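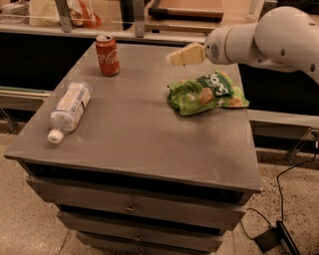 Figure 3. Trial layout for the packaged-goods set, with the can upright, the water bottle on its side and the snack bag lying flat. The gripper is above the work surface.

4.2 Comparison of grippers on packaged goods

The second group of trials compared two grippers, the Fement and the Lam, on the same arm and under the same controller. The Fement has flat, wedge-shaped fingers, as in Figure 3. The Lam has curved fingers with a soft lining. Both were driven by the Sustora controller, with the closing speed held constant and the force limit set once for each gripper before the first trial.

The objects were chosen to differ in stiffness. A drinks can keeps its shape under moderate force, a plastic bottle gives a little, and a snack bag folds as soon as it is touched. All three were placed on top of a chest of drawers, the height of which left the arm enough room to approach from above or from the side. Positions were changed between trials according to a fixed list prepared by Elin Howells, and the same list was used for both grippers.

Each gripper completed 175 trials. A trial was recorded as a success if the object was lifted clear of the surface and held for eight seconds. The Fement gripper succeeded in 149 trials. Most of its failures were with the bottle, which tended to roll when one finger made contact before the other. The flat fingers did well on the bag – they could be slid under a fold and closed on it without much downward force.

The Lam gripper failed in 37 trials, most of them with the bag. Its lining held the bottle more firmly, but the fingers were too thick to pass beneath thin packaging and often pushed the bag along the surface. Results for the can were similar for the two grippers, and no can was dented in either series.

Trials in which the Brumum vision software did not find the object were stopped and repeated, and are not included in the totals given here. These cases were more common with the bag than with the other objects and are treated separately in Section 4.3.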